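Kapitel 5
Zwei Arme, ein Tisch: Wie aus dem Bastelprojekt eine Arbeitszelle wird

Bis hierher hatten wir es mit einem einzelnen Arm zu tun, und ich gebe zu, ich habe das genossen. Ein Arm ist überschaubar. Er steht da, wo man ihn festgeschraubt hat, er stößt höchstens gegen die Tischkante, und wenn etwas schiefgeht, weiß man wenigstens, wer es war. In diesem Kapitel kommt der zweite dazu, und damit fangen die Fragen noch mal von vorne an: Wo ist eigentlich der Nullpunkt? Wer darf wann in die Mitte? Und warum hängt das Kabel schon wieder im Weg?

Ich erzähle das an unserer eigenen Zelle, der Lemel. Sie steht in der Gemeinschaftswerkstatt, in der ich seit November zwei Regalmeter und eine Steckdosenleiste mein Eigen nenne, und sie ist inzwischen die dritte Fassung. Die erste war eine Küchenarbeitsplatte auf Böcken. Die hat gefedert! Jedes Mal, wenn der linke Arm bremste, zitterte rechts der Greifer nach, und ich habe zwei Abende lang an den Reglerwerten gedreht, bevor Lộc Lương einfach mal mit der flachen Hand auf die Platte gedrückt hat. Bei der zweiten Fassung war der Tisch steif genug, dafür saßen die Arme auf zwei getrennten Brettern, und nach jedem Umräumen durfte ich neu einmessen.

Seit der dritten Fassung sitzen beide Arme auf einer gemeinsamen Schiene aus Aluminiumprofil an der Vorderkante. Das klingt nach einer Kleinigkeit, hat mir aber mehr Arbeit erspart als jede Zeile Code in diesem Buch. Jeder Arm steht auf einer eigenen Montageplatte, und die Platten sind mit der Schiene verschraubt. Will ich den Abstand ändern, löse ich die Schrauben, schiebe, messe nach und ziehe wieder fest. Die Drehachsen der beiden Arme bleiben dabei auf einer Linie, und in der Rechnung ändert sich genau eine Zahl. Merkt euch das bitte, wir kommen in Abschnitt 5.2 darauf zurück, wenn wir die beiden Koordinatensysteme ineinander umrechnen.

Zur Einrichtung noch ein Wort. Die Wände sind mit Blumentapete beklebt, der Tisch hat ein blasses Rosenmuster, und die Übungsstücke habe ich aus Küche und Kinderzimmer zusammengesucht. Tassen sind dankbar: Sie haben einen Henkel, an dem man das Greifen von der Seite üben kann, und man merkt sofort, wenn die Ausrichtung nicht stimmt. Untersetzer zwingen einen dazu, beim Abstellen sauber zu zielen. Glas nehme ich dazu, sobald der Rest läuft, denn an durchsichtigen Sachen beißt sich die Kamera am Handgelenk gern die Zähne aus.

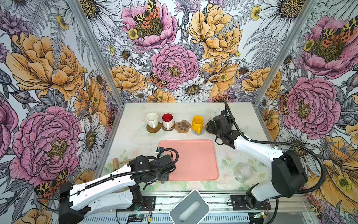
Gunther Lammers meinte nach dem Lesen der ersten Fassung dieses Kapitels, er würde mit einer einfarbigen Rückwand anfangen und die Muster erst später dazunehmen. Bei ihm habe die Objekterkennung vor einem gemusterten Vorhang so lange Gespenster gesehen, dass er fast aufgegeben hätte, und Anfängern wolle er diesen Frust ersparen. Außerdem fehle ihm ein deutlicher Hinweis auf den Notausschalter.

Beides fair! Wer mag, klebt für die ersten Übungen einfach graue Pappe vor die Wände. Ich selbst bin beim Muster geblieben – wer die Erkennung nur vor Grau abstimmt, fängt im Wohnzimmer wieder von vorne an, und dorthin wollen wir ja irgendwann. Und der Notausschalter bekommt jetzt seinen eigenen Absatz, nämlich diesen: Baut ihn ein, bevor ihr den zweiten Arm anschließt. Er muss beide Arme gleichzeitig stromlos machen, und ihr müsst ihn erreichen, ohne über den Tisch zu greifen.

Dann die Kabel. Ich habe im vorigen Kapitel behauptet, Wellrohr sei Geschmackssache. Das nehme ich zurück. Bei zwei Armen braucht jede Leitung genug Schlaufe, damit sich das Handgelenk frei drehen kann, aber nicht so viel, dass sie dem Nachbarn in den Greifer hängt. Führt jeden Arm zuerst von Hand und ohne Strom bis in seine äußersten Stellungen und schaut nur auf das Kabel. Spannt es irgendwo, gebt ein Stück nach und fangt noch mal an (ja, von vorn, ich weiß).

Für die Übungen braucht ihr das Steuerprogramm Stirnano aus Kapitel 3, eine Schiene, zwei Arme und ein flaches Tablett als gemeinsame Ablage in der Mitte. In 5.1 bauen wir den Rahmen auf, in 5.2 messen wir beide Arme ein, und in 5.3 bekommt die Mitte eine Vorfahrtsregel. Die Abschlussübung besteht aus 100 Übergaben über das Tablett. Mein erster Durchgang kam auf 91, und über die neun anderen reden wir in 5.4 ausführlich.

Also, Inbusschlüssel raus. Wir fangen mit der Schiene an.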